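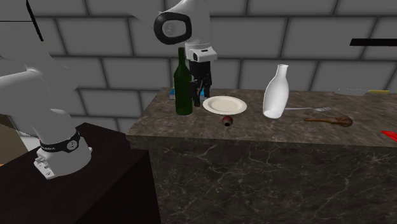

A rendered robot arm with a black gripper over a stone countertop.

Bergeron has released patch 1.9 for Plavel, its first-person kitchen and workshop puzzle game, on PC. The console versions will follow later in May, once certification is complete. The download is 2866 MB on a standard install and replaces the physics library the game has used since early access.

The new library changes how stacked and hinged objects are solved. Under the old one, contacts were computed once per rendered frame, so a player running the game at a low frame rate could get a different result from the same input. Contacts are now computed at a fixed step that is independent of the display. Bergeron says replays recorded on one machine should now play back identically on another, provided both are on the same patch.

Replays made before the patch will not load. The files stay on disk and can be opened by rolling back to the "legacy" branch, which the studio intends to keep available until the next major version. Leaderboard times set under the old physics have been moved to an archive tab and do not count toward current rankings.

"We tried to convert the old recordings and got drift within a minute on most of them," said Benedetta Marino, lead programmer at Bergeron. "A replay that goes wrong halfway through is worse than one that refuses to load."

The patch also adds 37 levels, split between the existing Pavham chapter and a new one called Prendham. Most of the Prendham levels are built on timed deliveries, with parts arriving on a belt whose speed the player sets at the start. The belt speed can't be changed once a run is under way. Prendham unlocks after the player has cleared nine levels in Pavham, in any order, and saves that already meet that condition will open it on first launch.

Other changes in the notes:

Controller dead zones can be set separately for each stick.
Undo now covers rotations as well as placements.
The level editor accepts up to 1260 objects per level – the old cap was tied to the previous library and has been removed along with it.
Shadow quality has a separate setting from reflections.
Subtitles no longer overlap the timer on ultrawide displays.
A crash when leaving the editor with an unsaved level has been fixed.

Levels made in the editor before the patch will open, but their authors are asked to run them through the validator again before publishing. Anything that relied on objects passing through each other at high speed is likely to fail. Published levels that haven't been validated again are marked with a gray tag in the browser and are left out of the daily rotation.

Minimum system requirements are unchanged. The recommended processor has gone up one tier for levels close to the object cap, and the studio advises players on older laptops to leave the simulation rate at its default setting. The higher rate is off by default and can be turned on under Options, Advanced.

Two known problems are listed. Audio can cut out when the game is moved between displays, and the Prendham belt sometimes shows the wrong speed on the results screen – the recorded time is not affected. Ilaria Serra, who handles support for the game, said a hotfix for both is in testing and asked players to attach the log file to any crash report.

The patch is free for all owners of Plavel. The soundtrack, sold separately, will be updated with the Prendham tracks when the console versions go live.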